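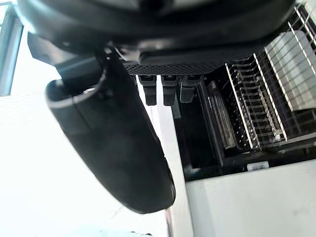
Matte black with a bit of silver

March, 7 am
By Maëlys Lacroix

Second day in Radgate. Walked the fabric street before the shops opened, then had coffee at Coelho. Grey weather, good coat weather.

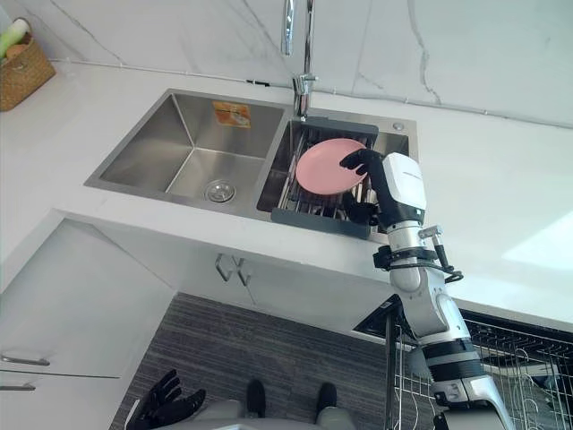 Is the Kultard outlet worth the tram ride?
Only for wool, as the shoes were last season's colours at full price.
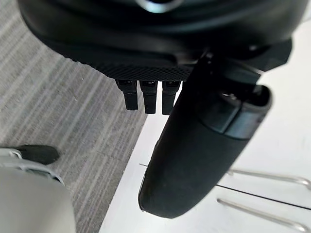 Bernadette wants a travel bag and we tried six at Ollus. She liked a tan one – too heavy empty. I preferred the black, which has a fine crosshatched texture much like the black panel in the photo. She'll decide tomorrow.

© Maëlys Lacroix | Contact | Back to top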